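Cuaderno de taller, Bavesora
Entrada del martes. Hoja, imanes y la blanca

Sigo con el asunto de la hoja. Para quien llegue de vacaciones y crea que esto va de otra cosa: va de poner una hoja fina sobre la superficie blanca grande, sujetarla con una pieza pequeña, retirar la pieza y llevarse la hoja sin arrugarla. Un niño de cinco años lo resuelve en su nevera. Nosotros llevamos página y media.

A la superficie la llamo «la blanca» en todo el cuaderno. Leandro propuso un nombre con siglas y lo dejé escrito a lápiz, por si un día hay que borrarlo.
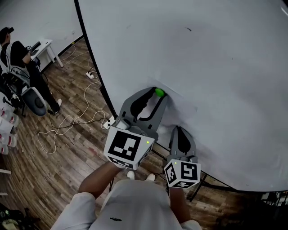

Raíssa Sampaio
Técnica de taller, proyecto Zeltar

Estado de las cosas a primera hora. Los cables por el suelo, en la disposición habitual, que sería generoso llamar disposición. Las regletas también en el suelo. Los recipientes blancos de etiqueta roja, apilados donde los dejamos, es decir, lejos de donde hacen falta. Apunto todo esto para que conste que lo vi y decidí empezar igualmente por la hoja.

La pieza verde. Es pequeña, redonda y más lista que yo. El problema con ella es siempre el mismo: hay que cogerla por el borde, y el borde es poca cosa. Si se aprieta de frente, resbala hacia un lado. Si se entra muy de plano, se arrastra por la blanca con la hoja detrás, y entonces hay dos cosas mal puestas en lugar de una. Lo que mejor me ha ido esta mañana es inclinarla un poco, despegar primero un lado y acabar con el otro. Leandro sostiene que él lo hace recto y de un tirón. Le he pedido que me lo enseñe y ha recordado una llamada.

Sobre los imanes del pedido. Los de Zusent agarran demasiado para lo que pesa una hoja; quitarlos es un pequeño forcejeo y la hoja paga las consecuencias. Los de Jaber agarran menos y para una sola hoja me parecen más sensatos. Con dos hojas ya no lo tengo claro, y con tres patinan hacia abajo con una lentitud casi elegante. Me quedo con Jaber para hoja única hasta que alguien me discuta con datos. La referencia del pedido es la 762, que en el albarán aparece como 726. Avisado almacén, que respondió con un pulgar.

Sobre la hoja. El papel normal de impresora lo descartamos la semana pasada, porque se queda marcado al primer pliegue y a partir de ahí ya sabe por dónde doblarse. Las hojas de plástico fino aguantan mejor el trato, pero tienen un vicio: se pegan a la blanca. Las de 50 micras, sobre todo. Se quedan planas, muy quietas, y no hay manera de meter nada debajo. Truco provisional: dejar una esquina levantada desde el principio. Queda feo y funciona casi siempre. La otra opción es llevarla hasta el borde negro y cogerla cuando asoma, aunque ahí hay que ir con cuidado, que el canto es fino y la hoja se engancha.

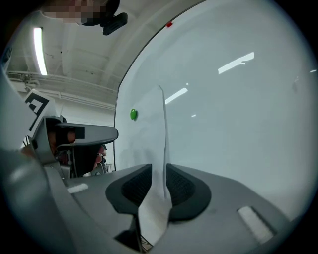 Y cuando por fin está en el aire, la hoja hace lo que quiere. Cogida demasiado abajo, la parte de arriba se vence hacia un lado; cogida por el centro, se abre como un folleto. Lo menos malo es cogerla cerca de una esquina y moverse despacio. Despacio de verdad, que por aquí se entiende «despacio» como «un poco antes de comer».

Nota sobre los colores. Tenemos verdes y rojos. El acuerdo era verde para sujetar y rojo para marcar el sitio que no se toca. El acuerdo está escrito en la página 49 de este cuaderno y lo firmamos Leandro y yo. Esta mañana encontré un rojo sujetando la lista de la compra del café. Lo he devuelto a su sitio. La lista, no sé.

Los brillos. La blanca es muy satinada y con las luces del techo encendidas salen manchas largas justo donde uno quiere mirar. Con una hoja translúcida encima es peor, porque el borde de la hoja se pierde en el reflejo y se acaba buscando a tientas. Probé a apagar la fila más cercana y hubo protestas desde tres mesas. La he vuelto a encender. Queda pendiente probar una lámina mate, que Jaber también vende y que, según su web, «se aplica en segundos». Reservo una tarde.
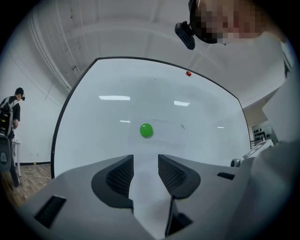

Última modificación de esta página: 2 de diciembre de 2025 (R. S.)

Añadido después de comer. He limpiado la blanca con paño seco y luego con un poco de alcohol. Las marcas pequeñas de rotulador salen, salvo una, oscura, que ya es de la familia. Importante: esperar a que seque del todo antes de poner plástico. Con la superficie húmeda la hoja se queda como un sello, y esto lo sé por haberlo leído en mi propia letra hace un mes y haberlo ignorado hoy.

Más cosas de la tarde:

La pieza verde rueda si cae de canto. Si rueda, acaba debajo de la silla. Si acaba debajo de la silla, hay que mover la silla, y la silla tiene un cable pasado por una rueda. Véase la observación inicial sobre los cables.

El orden importa más de lo que creía. Primero la hoja, alisada del centro hacia fuera; luego la pieza, apoyada sin arrastrar. Si se pone la pieza mientras la hoja todavía se mueve, queda una arruga debajo que después se ve en todas las repeticiones.

Para quitarla, al revés: una mano pendiente de la hoja y la otra en la pieza. Con una sola también sale, pero la hoja se va detrás más veces de las que me gustaría poner por escrito.

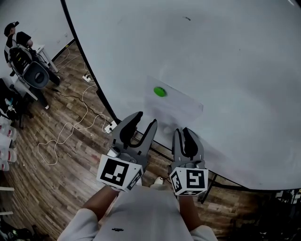 Cuando la hoja queda un poco torcida, no la corrijo. Pasé media mañana enderezando y cada vez que la toco se mueve otra cosa. Torcida sirve, mientras la pieza quede encima y no medio fuera. Leandro opina que debería ir paralela al borde; le he hecho notar que el borde es curvo y se ha ido a pensarlo.

Pendiente:
Pedir hojas de un grosor más. Preguntar a Zusent si tienen imanes flojos sin ofender a nadie.
Tapar o pegar al suelo los cables entre la mesita y la blanca. Llevamos diciéndolo desde antes de que yo empezara este cuaderno.
Cinta para marcar dónde empieza la hoja. De la que se quita, Leandro.
Averiguar quién se llevó el paño.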